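Pre-run software checklist, two-arm bench, liquid handling build. Filled in by me, with Ojārs Navickas reading the items out from the other side of the room (he reads fast). Cinzia Benedetti gets the copy.

## Control

- [x] **Stop button halts both arms.** Pressed it twice mid-move, once per arm leading. Fine both times.
- [x] **Joint limits loaded from the bench file.** They are now! At first the controller had picked up the old Stovthorpe limits, which let the elbows swing a lot wider than I like near a window. I deleted the old file so it can't happen again.
- [x] **Control loop holds 500 Hz for a full cycle.** Logged 1,944 cycles overnight, no missed deadlines.
- [ ] **Watchdog trips at 250 ms.** It trips, but the log line comes out under the wrong arm's name. The arm that stops is the right one, so we can run, but please don't trust that column until I've fixed it.

## Planning

- [x] **Arm-to-arm clearance check switched on.** This is the one I always look at twice, seeing as the planner starts up with it off by default. I've asked Baudry to flip the default and I'll keep asking.
- [x] **Speed cap active when a syringe is held.** Good. Feels painfully slow, leave it alone.
- [ ] **Cable sweep included in the collision model.** Half done. The planner knows about the links and the grippers and has no idea there are cables, so a path can look lovely on screen and still drag one across the table. For now I watch every new path in slow playback before it goes live.

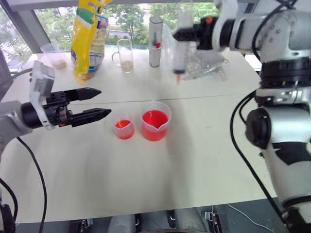

The stopgap is a fat padding value on the upper links, and it costs us a few reachable poses at the back of the table. I can live with that for a while - Ojārs can't, and he has written so in the margin of my printed copy, in capitals. We'll talk.

## Perception

- [x] **Head camera calibration passes.** Second try. On the first try I had left last month's board size in the config, my own fault.
- [x] **Container rims found.** Five test layouts, rims found in all of them.
- [ ] **Liquid level estimate.** Not passed. Through a cloudy wall it reads low, and a bright reflection on the surface can throw it off completely. Brumora's newer model is supposed to handle this better, but I haven't had time to load it. Until then the level is for display only and must not feed the pour planner.
- [x] **Clear objects masked in the depth map.** Works, though crumpled plastic still shows up as a cloud of little floating obstacles. Annoying more than dangerous, the planner just goes the long way round.

## Tooling

- [x] **Log folder has space.** Cleared it out this morning.
- [x] **Build tag matches the sheet.** Kakimham branch, clean, no local edits.
- [ ] **Replay tool opens the last log.** Opens it, then hangs if you scrub backward. Cinzia, is that yours or mine?

OK to run at capped speed with one person at the stop button. Recheck the open items before anyone raises the cap.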